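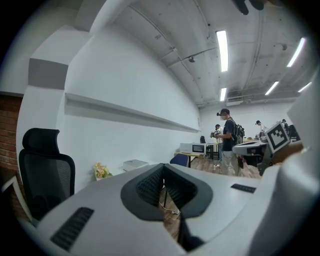
Adjusting an office chair and desk to fit one person

Written by Impi Suominen. Last updated February 20, 2025.

This procedure covers a standard five-wheel office chair with gas lift, tilt lock and adjustable back, used at a fixed or height-adjustable desk. Armrest and headrest steps can be skipped on chairs that lack them. Tools needed: tape measure, hex key set, a roll of masking tape and a pencil.

Carry out the steps in order. Seat height affects every later measurement, and changing it at the end means starting over.

Before you start

Wear the shoes you normally work in. Set the chair on the same surface it will be used on. Carpet lets the wheels sink slightly, and a hard floor does not. Release the tilt lock and check that the back moves freely through its range, then lock it upright.

Check the gas lift. Sit down, raise the seat to its highest point and stay seated for a few minutes. If the seat drops, replace the cylinder first. Markings made on a leaking cylinder are useless.

Step 1. Seat height

Stand in front of the chair and set the top of the seat just below the kneecap. Sit fully back. Both feet should rest flat, with the thighs level or sloping down slightly toward the knees. If the front edge presses into the underside of the thigh, lower the seat one notch or a short pull of the lever at a time.

Measure from the floor to the top front edge of the seat with nobody sitting in it and write the figure down. The author's chair is set at 43 cm.

Step 2. Seat depth

Sit back against the lumbar area. Two or three fingers should fit between the front edge of the seat and the back of the knee. On a sliding seat, the release is usually under the right front corner. On the Dotby chairs it is a paddle on the left, and it has to be held up for the full length of the travel.

If the seat does not slide and is too deep, use a lumbar cushion. If it is too shallow, the chair is the wrong size.

Step 3. Back height and lumbar

Raise the back until the most curved part sits at belt level. Ratchet backs go up click by click and reset to the bottom when lifted past the top stop. Count the clicks as you go up, so that the position can be found again after a reset.

Step 4. Tilt tension

Unlock the tilt. Turn the tension knob until the back supports you when you lean but gives way without a push from the legs. Clockwise is tighter on most mechanisms. Do not turn the knob while leaning back, as this loads the thread.

Step 5. Armrests

Let the arms hang, bend the elbows to a right angle, and bring the pads up to meet them. The shoulders must not rise. If the pads hit the desk edge before you are close enough to type, lower them below the desktop and do without them while typing.

Step 6. Headrest

Set this last. It should meet the back of the head when reclined and stay clear of it when upright. If it pushes the head forward in the upright position, move it back or take it off. It is normally held by two hex bolts behind the top rail.

Step 7. Desk

With the chair set, the desktop should be level with the elbows or slightly below. Measure it. If a fixed desk is too high, raise the seat to suit the desk and add a footrest that makes up the difference. If it is too low, use desk risers of equal height under every leg.

Place the screen at arm's length with its top edge at or just under eye level. Lower it further for bifocal lenses.

Marking the settings

Put a strip of masking tape under the seat and write on it the seat height, back clicks and armrest notch. On shared chairs, use one strip per person.

Recheck after two weeks of use. New foam compresses, and seat height may need a small correction. Retighten the armrest and back bolts at the same time, using hand pressure only.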